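Tracing a False Drop-Off Stop in a Simulated Sidewalk Run

The Laller sidewalk unit has one stop rule that the operator can't override: if the depth map reports ground missing inside the braking zone, the drive motors cut. In the Trindade simulation set this rule fired on level pavement. The steps below reproduce the fault, find the layer that causes it and apply the fix. You need Siston with the depth logger turned on.

Step 1. Load the Trindade block and replay the run from the start pose. Leave the speed limit at its default.

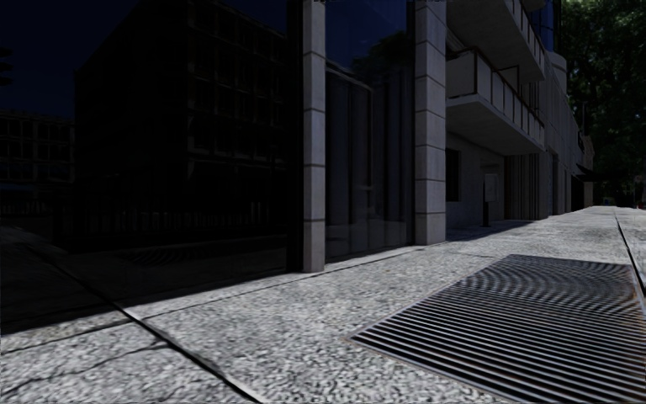

Drop-off detection works on disparity, which depends on matching each patch of the left view to one patch of the right. Closely spaced parallel lines defeat that, as one line matches its neighbor just as well as itself. The drainage grate at the lower right is the worst case on this block: its slats alias into a curved ripple toward the top, and the matcher returns depths well below grade. Glass adds a second error. The dark facade on the left mirrors the building opposite, so the map places walls far behind the real surface.

Step 2. Open the depth log and find the stop event. In our replay it sat at frame 142, and the first bad depth values were at frame 101. If your gap is much shorter, check that the temporal filter is on.

Step 3. Mask the grate and replay. If the stop goes away, you have the matching fault and can go to step 5. If it stays, look at shadow edges next.

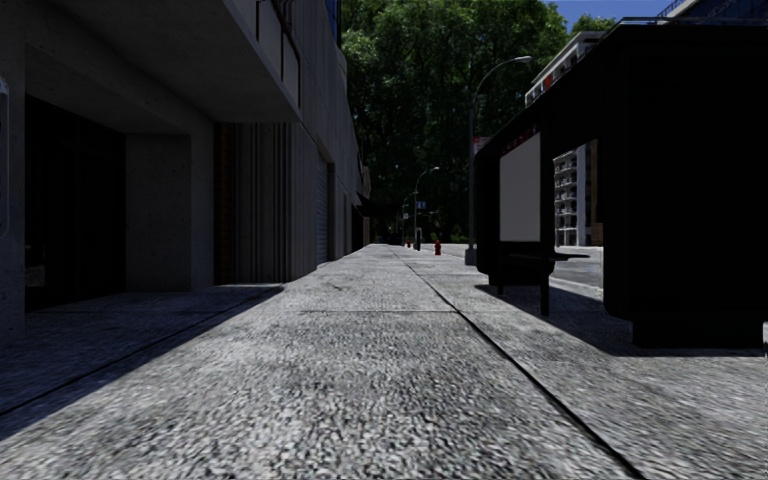
Source: Siston render, Trindade block. Setup by Jucélia Damasceno.

A crisp shadow edge can look like a curb to the edge detector. On the stretch by the bus shelter, the building's shadow ends in a hard diagonal across the paving, with a lengthwise seam inside it. Set the edge weight to zero for one replay and compare.

Step 4. Restore the edge weight before you go on. Natanael Lopes left it at zero in an early test, and the unit then ignored a real curb — a far worse failure than a false stop.

Step 5. Raise the match uniqueness threshold to 100. Patches that fail it are now logged as unknown, and unknown ground slows the unit without cutting the motors. Don't fill unknown patches from their neighbors. That hides real holes.

Step 6. Run the control passage, which has no grate in the path.
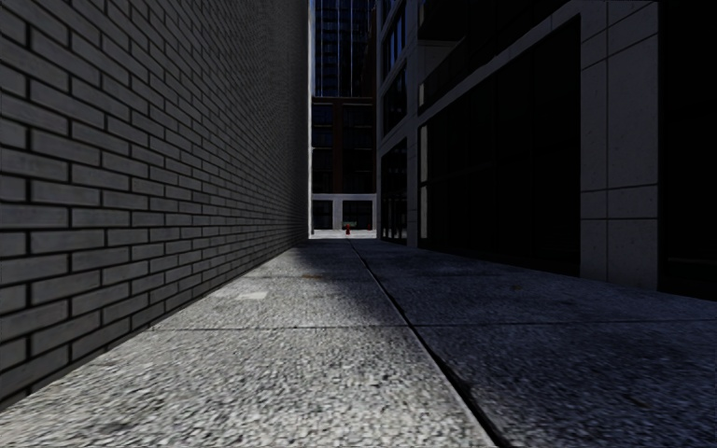 Control passage: brick wall left, shadow across the right lane.

The unit should drive through with no stop and no slowdown. If it slows beside the brick, the threshold is too strict for repeated courses; lower it in small steps and repeat from step 1.

Step 7. Run the open-hole test at full speed limit. The stop must still fire. Do not release a threshold change that has passed only the false-stop replays.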